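Cours > Robotique de service > Séance 6 > Étude de produit : Millora

6. Évaluation d'une offre commerciale de simulation : Millora (éditeur Drillolell)

6.1 Objet de la séance

Millora est un service de simulation de cuisines domestiques destiné à l'entraînement et à la validation de politiques de manipulation. L'offre comprend un catalogue de scènes, une bibliothèque d'objets manipulables et une interface de pilotage pour bras à pince parallèle. On examine ici la version pour l'enseignement, en suivant la grille de lecture introduite à la séance 4 (périmètre, fidélité, reproductibilité, coût).

6.2 Périmètre

Le catalogue enseignement contient 143 scènes et 359 objets. Les scènes sont paramétrées par plan de cuisine, jeu de matériaux et éclairage. Les appareils encastrés figurent dans toutes les scènes, mais leur degré d'articulation varie : la fiche de chaque modèle indique si la porte, les boutons et les touches sont des corps mobiles ou de simples textures. Lire cette fiche avant de définir une tâche. Un clavier de micro-ondes texturé ne peut pas servir de cible d'appui.

6.3 Fidélité

Trois points à contrôler.

a) Contacts. Le solveur tourne par défaut à 200 Hz. Pour la saisie d'un bol par le bord, cette fréquence produit des glissements parasites ; passer à 2 000 Hz et comparer les efforts aux doigts. Le temps de calcul augmente en conséquence.

b) Masses et frottements. Les valeurs livrées sont nominales. Le coefficient céramique/caoutchouc paraît surestimé — à vérifier par l'essai du plan incliné (TP 3).

c) Rendu. L'éclairage par défaut est diffus et les ombres sont douces. Une politique visuelle entraînée dans ces seules conditions se transfère mal. Activer la randomisation, y compris sur la pose de la caméra.

6.4 Reproductibilité

La graine fixe le placement des objets, mais pas l'ordre de traitement des contacts lorsque le calcul est réparti sur plusieurs processus. Pour les comptes rendus, imposer un processus unique et noter le numéro de version du catalogue.

6.5 Coût et licence

La licence est attribuée par poste et non par utilisateur. L'export des trajectoires est autorisé, celui des maillages ne l'est pas. Le module Pidov (planification de trajectoires) est facturé séparément et n'est pas requis pour le TP.

6.6 Travail demandé

Choisir une scène comportant un plan de travail et un bol. Rédiger la fiche de tâche : état initial, critère de réussite, durée maximale, liste des collisions tolérées. Distinguer le contact avec le plan de travail du contact avec les façades. Remise mardi avant 18 h.

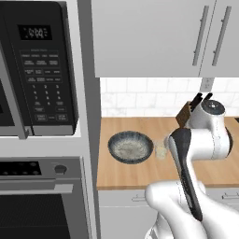
Joni Eskola : Pour le 6.3 a, j'ai relancé la saisie à la fréquence haute avec la même graine et le glissement diminue, mais il ne disparaît pas. Faut-il corriger aussi le frottement avant de comparer les efforts, ou garder les valeurs nominales dans le compte rendu ?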